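Two-Arm Bench Cell, Bag Packing Task - Restart Inspection After Cable Snag
Site: Zulier, bench cell 2. Inspector: Jarmo Koivisto. Checked Sunday, power off for items 1 to 4.

Reason for inspection: the right gripper cable caught on the bag during a return move. The arm did not stop. The Skandeo controller logged the fault 300 ms after the force limit was passed, and this is too late.

1. Emergency stop, both sides. OK. Pressed two times each.
2. Gripper cables, full length. NOT OK, right side. The slack is too long and the cable can lie on the table near the bag. Left side accepted for now.

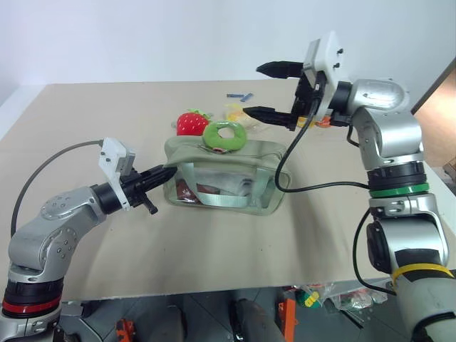

3. Screws on the gripper brackets. OK. I checked all with the torque key and marked them with paint.
4. Cable jacket. Worn at one place, right arm. Not broken, but please order a new one from Öztürkmen.
5. Force limit. Was set to 78 N, I do not know by whom. Now 40 N again.
6. Slow run with toys and bag, both arms near each other. OK with comment: the distance between the grippers is small when both work at the bag. 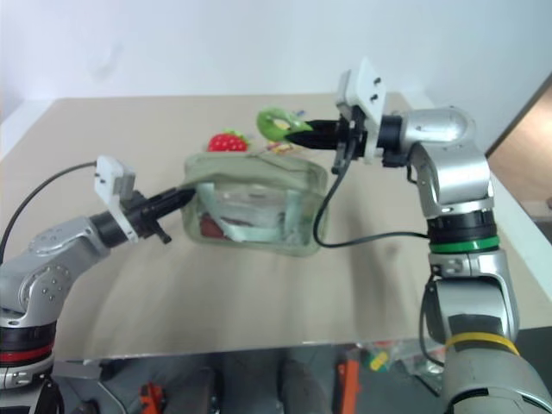 Zornuvetti night shift asks if the minimum distance can be made larger in the software, because they had the same warning in October and only confirmed it. My answer: yes, but confirming a warning without a note in the log is not allowed.

7. Fabric grip near the zipper. OK at low speed. Do not go over 200 mm/s until the new cable is in.
8. Cycle counter. 2,623 cycles since last service. Service is late - please plan it this week.
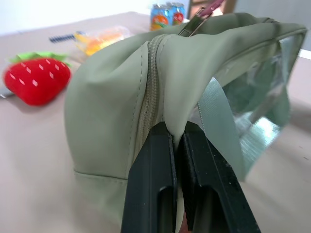 Jarmo, should we also stop the left arm until then, the planning desk wants to know. No, it may run alone, at low speed and with one person at the stop button.

Result: restart with limits. Items 2 and 4 stay open. Next check after the cable change.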